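Under the Desks: A Gallery of Floor Cables

Every few years somebody sells us a cure for cables. First it was the zip tie, then the fabric sleeve, then the tray that screws to the underside of the desk, and now the label printer with its own app. I have bought most of them. The office at Tenberg has a drawer with 483 unused ties in it (I counted, for the insurance list, and they were not worth listing). So when Sanne Stevens asked me to put together a gallery page on the tidying of our second floor, I said yes, on condition that I didn't have to claim it was finished.

The work started in April with a budget of 2,000, most of which went to Hulter for trays and rail. Their brochure promises "a clear floor in an afternoon." I would like to meet the afternoon they had in mind. Traian Mihăilă and Siebe Van Dijk spent six of them in the big room alone, and the first two went on working out which plug belonged to which desk.

I should say that I'm not against a clear floor. Vacuuming is easier, and feet catch on fewer things. What I doubt is the idea that cables stay where they are put. A desk moves half a yard, a screen gets swapped, and the neat bundle has to be cut open again to get one lead out of the middle. Then the new lead goes on top, because who has the patience to rebuild the bundle?

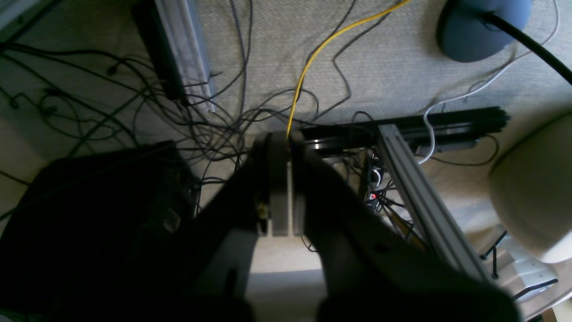 Carpet level. Dark cables in loops, some with small plugs on the end, and one yellow one that at least can be followed by eye.

Gerrit Stevens looks at a floor like this and sees a case for color coding. He would have yellow for network, black for power, gray for everything else, and a printed key taped inside the cupboard door. I've seen his key. It is already wrong in two places, and Tala Srour has a blue lead under her desk that fits none of his categories.

Tala's own method is duller and I trust it more. Pull out anything with a loose end, put it in a box, and wait a month. If no one complains, the box goes downstairs. Her first round produced 92 leads from the second floor, and she has had one complaint so far, about a charger for a phone that the owner had already replaced.

As for the Hulter trays, ask me again next year. They look fine when empty, and the lids click shut in a satisfying way. I give them until the next time we rearrange the desks, which Sanne tells me is already being discussed.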